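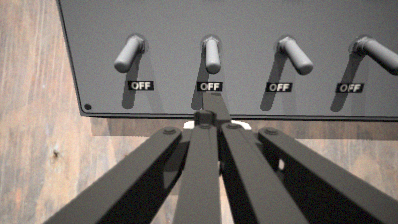 Vasylyna Fedoruk had told me on the phone that she would talk about heat pumps all day but that I wasn't to call them the future, as hers has been in the cellar at Tollow since September and she'd like it treated as part of the present.

Fair enough! So I went up to see her, on a train that took its time, and we sat in the kitchen of the old mill with a pot of tea and her neighbour Urmila Pandey, who had come to borrow a ladder and stayed for the whole thing (I'm very glad she did).

If you don't know Tollow, it's a row of stone cottages strung along a river, with the mill at the bottom end. There's no mains gas. For years everybody burned oil, and when the tanker couldn't get down the lane they burned whatever was in the shed. Now 23 of the homes share one warm water loop, fed by heat taken out of the river. The scheme is called Fallisik and before you ask, I did ask.

"It's the name of a field," Vasylyna said. "Or it was the name of a field on one map and someone spelled it wrong, and we liked the wrong one better."

The way she explained the loop to me was lovely and plain. The river is cold, but it's never so cold that there's nothing in it worth having. A big heat pump at the mill takes a bit of that warmth and pushes it round the loop at a low temperature, and then each cottage has a small pump of its own to bring it up for the radiators and the taps.

"People want it to be cleverer than that," she said. "They come with notebooks. I give them tea and tell them it's a fridge backwards and they look so let down."

Urmila was against it at the start, and she told me so before I'd got my coat off. Her cottage has thick walls and tiny windows, and she didn't see how lukewarm water was going to do anything for it.

"I had 2 jumpers on the first week out of pure stubbornness," she said. "I took one off on the Thursday. No, tell a lie, I can't remember the day. But I took one off."

I asked what had been hardest, expecting to hear about the digging. Vasylyna said the digging was quick. What dragged on was the radiators. Water that isn't very hot needs a bigger surface to do its job, so most of the cottages had to swap some of theirs, and that meant floorboards up, pianos moved, cats in the wrong rooms. The fitting was done by Pranavus, a small firm from over the hill, and she can't say enough good things about them, though they did put hers under the wrong window and it's still there.

"It's grown on me," she said. "I dry my gloves on it."

And the money? Each household put in £2,000 and the rest came as a loan, to be paid back out of the heating charges. Urmila reckons her bills are around a quarter lower than they were on oil, but she was quick to add that she keeps her receipts in a biscuit tin and wouldn't want to be held to it. Vasylyna wouldn't give me a figure at all. She wants a full winter first, and then another one to check.

They've had trouble too. In the first really wet spell the intake clogged with leaves and the whole loop dropped off for three days. Everyone was on fan heaters and Urmila cooked a great deal of soup. There's a second screen on it now, and a rake hanging by the mill door.

What they'd like next is a store, a big insulated tank they could warm up overnight on cheap electricity. The spot they have in mind is the Sydorenko yard, behind the mill, where the oil lorry used to turn. It needs planning permission, and there's an owl to think about.

"We're fond of the owl," said Vasylyna. "The owl may win."

I missed my train, by the way, and had the soup. Urmila never did take the ladder.

Last updated: September

Comments

Gwen T: We looked at doing this on our river and were told the flow was too low in summer. Did they have to get a licence for the intake?

millpond: Would have liked to know how noisy the big pump is. Ours hums and you can hear it from bed.

Ray: Bigger radiators, yes!! Ours were the same, and we lost half a wall of bookshelves to them. Warm though.

Home | Interviews | Heat and power | Letters | Contact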